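Pre-purchase walk-through: two-arm egg handling bench
Site: Henare packing room, back half
Date: April 2, 2021
Filled in by me, comments typed up afterward, so forgive the rambling

Marks used: OK / FIX / ASK / N/A

I do one of these before we sign for anything that costs more than a forklift battery. It started as a single page and it keeps growing, mostly because I keep remembering things we got stung on. Comments are mine unless I say otherwise. If you only have time for one part, read section 4, where the money is.

1. FLOOR AND ACCESS

1.1 Path from the loading door to the bench wide enough for the crate — OK
Measured it twice. The Vodport crate is wider than the one in their brochure, so use the number on the quote.

1.2 Walkway edge marked — FIX
Tape is fine along the table side and pretty chewed up by the door. Put a new roll on the order, it's pocket change.

1.3 Cables off the floor — FIX
I'm going to keep writing this one until it goes away. We need cable covers in the budget as their own line. Last time they got lumped into "misc" and then misc got cut, and you can guess how that went.

1.4 Bags, shoes and drinks clear of the work area — FIX
A shelf with hooks near the door would solve most of it. I'd rather pay for a shelf than keep nagging people, and I think everybody else would prefer that too.

1.5 Floor load — N/A
Ground slab. Moving on.

2. THE BENCH

2.1 Tabletop level — OK
An egg set down on its side stays where you put it. Very scientific, I know, but I did use the level afterward.

2.2 Surface wipes clean — OK

2.3 Clamping points for both arms — ASK
Flotik's drawing shows one hole pattern and their parts list shows another. I sent them both pages and asked which one they believe. Do not drill anything until they answer!

2.4 Room for a person to stand beside the table — ASK
People like to lean on the edge while they watch. I do it too. If that's going to keep happening we need either a guard rail or a scanner, and those are very different prices. Flotik includes neither in the base quote.

3. GRIPPERS AND FINGERS

3.1 Finger tips free of chips and sharp corners — FIX
Scuffs I can live with. What I want to know is how fast the fingers wear, and neither supplier would put that in writing. I've written in 6 spare sets for the first year, which is a guess on the generous side. We can trim it in January when we've seen a few months of real use.

3.2 Fingers open wide enough for our largest grade — OK
Plenty of travel.

3.3 Spare fingers available without a service visit — ASK
Vodport sells them loose. Flotik wants to send somebody out, and the visit costs more than the fingers do. That's the kind of thing that doesn't show up when you compare the two headline prices, so I'm putting it down in black and white.

3.4 Finger material cleared for food contact — ASK
Both said yes on the phone. I want the certificate, please and thank you.

3.5 Soft pads — ASK
Optional extra at both places. I say buy them. Cracked shells are the whole reason we're being careful here, and somebody has to wipe up after every one.

4. MONEY

4.1 Quote covers both arms — OK
Read this carefully on any quote! The first one we got had a lovely price and it was for one arm.

4.2 Install and training listed separately — OK
Install is $2,578 with 2 days of training folded in. Fair, I thought. Ask whether the training can be split, because I can't pull the whole shift at once.

4.3 Trays — FIX
Nobody had budgeted trays. We want molded ones that all come from the same maker, since the cup spacing gets taught once and then you're stuck with it. I put down 124 to start. They get soggy, they get sat on, they vanish.

4.4 Test eggs — FIX
Yes, really, a line for eggs. We'll go through a lot of them in the first couple of weeks and I don't want it coming out of the kitchen account. Seconds are fine for this, hairline cracks and all, as long as we note which ones were cracked going in. Otherwise the arms get blamed for everything.

4.5 Software renewal after year one — ASK
Drondach handles this for both suppliers, which surprised me. They quoted year one only. I've asked for years two and three before we compare totals.

4.6 Lease option — ASK
Worth seeing the numbers. I lean toward buying, but my lean isn't worth much until 4.5 comes back.

5. BEFORE WE SIGN

5.1 Emergency stop reachable from both sides — ASK
One button in the base package. I want a second, and it should be on the same order so it gets wired in at install.

5.2 Lighting over the bench — OK
Shadows are soft enough. No spend needed.

5.3 Answers back on 2.3, 3.3 and 4.5 — open
Send any replies straight to me and I'll update the sheet.

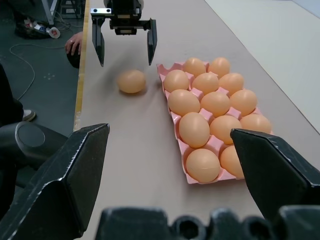 Drondach came back on 4.5 with a flat renewal for years two and three, but only if we take both years up front. Can you add that as its own line before you total things up? And I'd cut the spare fingers in 3.1 to half for now, especially if Vodport ships them loose anyway.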